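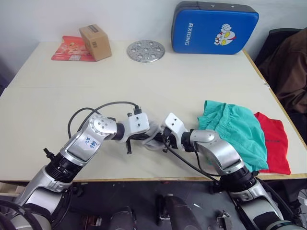 *Gray cloth bunched up over the white top, with the teal and red pieces to the right.*

# Trodora White Folding Table

A folding table sounds like the dullest thing a person could get excited about, and yet we are excited! The Trodora is a big, plain, white work surface made for sorting and folding clothes, and it's the piece our customers write to us about more than any other. Most of them started out folding on the bed, or on top of the dryer, and ran out of room halfway through the shirts.

## The top

It's large. You can fold in the middle, keep a heap of things still to do on one side and have space left for a finished stack, all without shuffling piles around every few minutes. The white is deliberate too: a gray cloth, a teal one and a red one all show up clearly against it, and so does the stray dark sock you would otherwise find next month (we still lose the white ones, sorry).

The surface is smooth enough that a T-shirt slides when you pull it toward you, which makes the second fold much easier. Cotton and fleece both move nicely. Very slippery linings will wander a bit, so keep a hand on them.

## What it's good for

Small stuff, first of all. Dish towels, washcloths and kids' shorts get bunched up in the wash, and a flat, open spot in front of you is the best cure for that. Put the cloth down, shake out the crumples, find two corners and go. Anything with an elastic waist does best laid face down with the waistband smoothed out by hand before you fold it in half, side to side.

It's also a lovely table for sheets. Fitted ones never come out perfect (ours don't either), but having the whole middle section lying flat gets you a lot closer.

People use it for other jobs as well: wrapping presents, cutting out sewing patterns, sorting a whole closet at the change of season. One customer does jigsaw puzzles on hers and has given up on laundry altogether.

## Good to know

- Comes in 2 heights, standing and seated. The standing height is the one we'd pick for long folding sessions.
- Wipe clean with a damp cloth and a little dish soap. Skip scouring pads.
- Not an ironing surface. Please use a proper pad or board under a hot iron.
- Ships flat in 3 boxes, and they sometimes arrive separately.
- Leave yourself walking space on at least one long side. You'll want it for sheets.

## Goes well with

The **Ratix** shelf sits on the wall behind the table and holds finished stacks up out of the way. If you sort by person or by color, the **Boron** bins are handy: they come in sets of 6 and nest inside one another when they're empty. Both are sold separately.

## Price and delivery

The table is $370 in either height. We build in batches at our Kaewmanee workshop, and the next batch goes out in February. Orders placed before then are held in line, and you can change the height right up until yours is packed. Cloths and clothing are not included.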